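# How we look after a two-armed robot called Kereama

Quick one today, we're busy in the shop. You asked (lots of you asked!) how a robot gets set up and who fixes it when it goes wrong. So – the short version.

Kereama is a robot with a body, two arms and two grippers. A gripper is a robot's hand. Ours has two fingers. No thumb. It opens, it closes, and that's the whole trick.

Kereama lives at Hastham, which is our workshop. But before anything gets tried on the real machine we try it in a simulation. A simulation is a pretend room inside a computer. Pretend walls, pretend table, pretend robot. If the pretend robot whacks a pretend plant pot, no one has to sweep up.

## First job: the gripper check

Every morning, 7:40, before snacks or emails. Open the fingers all the way. Look at them. Are they the same? Straight? Does the left one move as far as the right one?

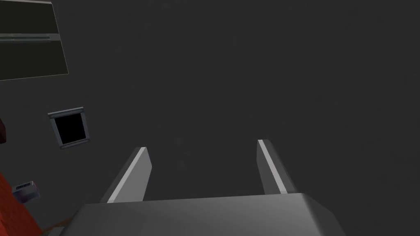

Then close them. Slowly! Then open again. We do this 40 times. Sounds boring, is boring. But a finger that sticks might only stick once in a while, so you have to give it plenty of chances to misbehave.

On the real robot we also do:

- wipe the fingertips with a soft cloth
- look for tiny cracks
- check the screws (a screw can wiggle loose, just like the ones on your bike)
- listen. A happy gripper hums. A grumpy one clicks.

Clicking means stop. Switch off, gripper comes off, new part goes in. The whole swap takes 23 minutes if you can find the right screwdriver. Longer if you cant.

## Second job: teach it where "zero" is

Stand up. Put your arms straight down by your sides. That's your zero. You know where your hands are even with your eyes shut, right?

A robot doesn't get that for free. Inside each joint (shoulder, elbow, wrist) there's a little sensor that measures how far the joint has turned. But turned from where? It needs a starting place. We call it the home position, and finding it is called calibration. Cal-i-BRAY-shun. Big word for "lining things up."

Try this at home:

1. Put a cup on a table.
2. Touch it with one finger. Easy.
3. Go back to where you started. Take one small step to the left.
4. Shut your eyes and make the exact same arm movement.

Missed it? The arm did everything right. The start was wrong. A robot with a bad zero has that problem all day long, with every single thing it reaches for.

Our program for this is called Ferura. It moves one joint at a time, a little bit, then compares where the arm should be with where it is. It does 455 of those little moves for each arm. Left arm first, then right. If a joint is off, Ferura writes the mistake down and fixes the numbers. The metal doesn't change at all, only the numbers.

## Third job: the messy table test

An empty table is too easy. Homes have stuff on them. So in the pretend room there's a table with stuff on it, a plant and a plate and other bits, and the arms have to get near one thing without bumping all the others. Two arms makes it harder. They can bump each other too! So each arm has a sort of invisible bubble around it, and the computer tries to keep the bubbles from touching.

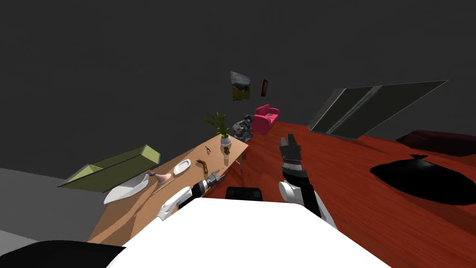

Why don't you just make the arms go really slow, then they can't break anything? One reader sent us that, and went on: my brother is slow at clearing the table and he still breaks things.

Fair point, and your poor brother. We do go slow at first. Slow is safer but it isn't a cure. A slow arm going to the wrong place still gets to the wrong place. It just takes longer to get there, so you have more time to hit the stop button. Thats why slow comes first and the bubbles stay on the whole time, even later when we speed things up.

We run the table test 750 times in the computer before the real robot gets a turn. The computer can run through the night, so we go home and have dinner.

After that we read the log. A log is the robot's diary. Ours looks a bit like this:

> left arm – reach – ok
> right arm – reach – ok
> left arm – reach – STOPPED, too close to right arm

STOPPED isn't bad news, by the way. It means the bubble worked. Bad news is a bump with no STOPPED before it. Then we play that run back, from the robot's side, very slowly, and hunt for the moment it went wrong.
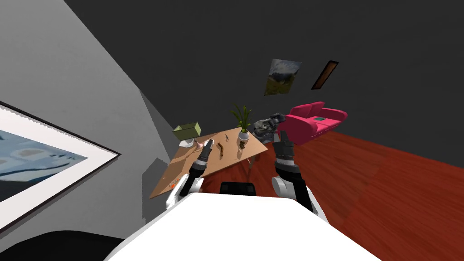

**Words by Senum**
*Robot mechanic and page writer, Hastham workshop*

OK, last bit. Fixing.

When something's wrong we change ONE thing. Then test. Then maybe change one more. If you change five things and the robot gets better, which one did it? No idea. And next time it breaks you're back at the start.

What we usually find, most common first:

- **The numbers are off.** Run Ferura again.
- **A cable is loose.** Real robot only. Push it in till it clicks (good click, this time).
- **A part is worn out.** Swap it, and write down which one.
- **We told it the wrong thing.** Happens a lot. The robot did exactly what we asked and we asked for something silly.

Write everything in the notebook. Yes, paper. Pencil on a string.

Next time: batteries, and why Kereama's get unplugged before anybody opens the back panel. Got a question? Get a grown-up to help you send it in. Right, the gripper's clicking, got to go.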